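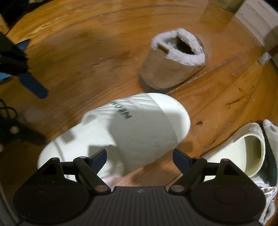 Chapter 7
Rules for Hand-Held Gripper Work

Before you start: read sections 7.1 to 7.3, bring your site sheet. Skip the appendix for now.

A rule nobody can follow on the floor is a bad rule. Keep that in mind for the whole chapter. Most of what follows comes from the Karnberg house standard, second printing, with changes from the Tullton sites. Kenna Aitken and Daranee Jaidee did the rewrite in March. Shorter, thankfully. The old one ran to 327 clauses and people signed it without reading.

What the standard covers: the operator, the tool, the floor, the objects, the record. In that order. What it doesn't cover is mounted arms, see Chapter 9.

7.1 The floor

Walk it first. Bags, straps and cables go back against the wall, clear of where you kneel and where you step. Household objects stay as the household would have them, so shoes may lie on their side, in a pile, whichever way they fell. Do not tidy them into rows. Oi-ling Liao's audit at Praden threw out 78 recordings for exactly this, all the pairs lined up neat like a shop.

7.2 The approach

Fingers open before you reach. Come in slow, stop short of the object, check both pads have room, then close. Soft things such as foam slides and fleece slippers get a light squeeze only.

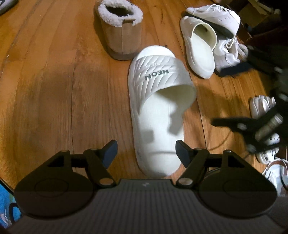 Two operators on one floor: agree out loud who goes first. Keep an arm's length between tools where you can, and if you can't, one person waits with thier fingers open. Cables never cross a partner's reach. Cabral sites add a spoken "clear" after each release, which we recomend but don't require.

7.3 The record

One line per attempt. Object, start, end, result, initials. Failed grasps get a line too. Change of operator after 16 attempts, and no one does more than 200 in a shift, whatever the schedule says.

Terms to know: approach, release, shared floor, attempt line, site sheet.

Yu-ting Chung's marked-up site sheet is on the next page. Have it open for 7.4.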